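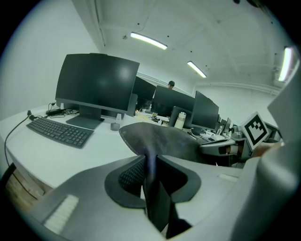 Como arrumar uma secretária curva partilhada

Na sala da Gundport temos secretárias brancas compridas e curvas, e cada pessoa senta-se onde há lugar. Escrevi estes passos para quem chega de novo.

1. Desligar o monitor e puxar a cadeira para trás. Com o ecrã escuro vê-se melhor o pó.

2. Limpar o tampo com um pano pouco húmido, sempre do fundo para a frente. Tirar antes as notas de papel que já não servem.

3. Pôr o teclado paralelo à borda da secretária. Numa mesa curva isto engana um pouco – o olho segue a curva e o teclado fica torto. O rato fica perto da base do monitor quando não é usado.

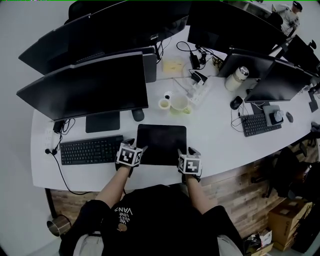
4. Juntar as canecas e levá-las para a copa no fim do dia. Durante o trabalho podem ficar no meio da mesa, mas longe das tomadas. A Sidra Arain já perdeu um transformador com chá de menta.

5. Apanhar os cabos que caem pela frente e prendê-los por baixo do tampo, com 2 fitas de velcro. Não apertar demais, porque o cabo deve ainda poder mexer.

6. Empurrar a extensão para trás, com as tomadas viradas para cima.

Tudo isto demora quase 6 minutos. Se faltar velcro, peçam ao Benoît Lecomte – ele guarda o rolo na gaveta dele.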